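Learning to snack like a grown-up

Mar 25, 2025

I have been taking the early train from Seldale to Clotside for 14 years now, and for most of that time my idea of breakfast was whatever the platform kiosk had left. It was usually a muffin the size of my head, eaten standing up, with crumbs all down my coat. I loved every one of them, I'll admit that!

Then in February the kiosk closed for repairs (it still hasn't opened, and the sign has already faded), and I had to start packing my own food. The first week was a disaster – I brought soup. On a train. With a lid I had only mostly trusted.

Since then I've worked out a little routine that I'm rather fond of. On Sunday-type evenings, when the dishes are done and the radio is on, I line up 4 small bags on the counter and put something crunchy and something sweet in each. Fruit gets added in the morning, because I like to choose by mood, and I keep a spare packet of something in my desk for the afternoons when the meetings run long and everybody gets a bit short with each other.

I also let myself have one treat a week from the bakery on Firnoten Street, and I take the long way there – roughly 800 steps from the office door, and I do feel I've earned it by the time I'm back.

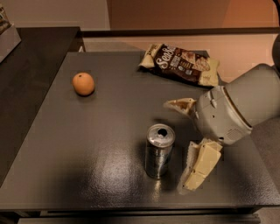
My next project is finding a lunch that doesn't need a microwave, as ours has a line by noon. If you have a good cold noodle recipe, please leave it in the comments and I'll give it a try next week.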